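4 min read

I finally baked a rye loaf that I'd be happy to serve to someone else, and I've been grinning since breakfast!

If you've only ever made white bread, rye is a strange animal. It barely stretches, it sticks to everything you own (sleeves included), and the dough looks more like wet cement than anything you'd want to eat. I spent most of March turning out bricks. My neighbor Cosimo Costa, who grew up eating the stuff, tried a slice of the second one and asked very politely if I had any soup.

What changed things was giving up on kneading. I'd been working the dough for ages, the way I do with wheat, and all I got was sore wrists. Now I stir it with a big spoon until there's no dry flour left, scrape it into the tin and smooth the top with a wet hand. So much easier. 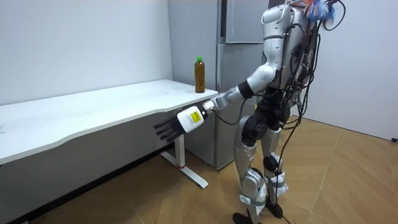
The other thing is the starter. I feed mine the night before with 111 grams of rye flour (yes, a silly number, it's what was left in the bag the first time and I got superstitious) and the same weight of warm water. By 9 in the morning it smells like sour apples and it's ready to go. Then it gets another 300 grams of flour, salt, a spoonful of molasses and enough water to make a thick paste.

And then you wait! Let the loaf cool all the way, wrap it in a towel and leave it until the next day. I know. I cut one open warm and the knife came out covered in gum – lesson learned.

I had my first proper slice this morning with cold butter and radishes, standing at the counter. Next I want to try caraway, and maybe some of the coarse flour from the mill over in Kerness if they have any left.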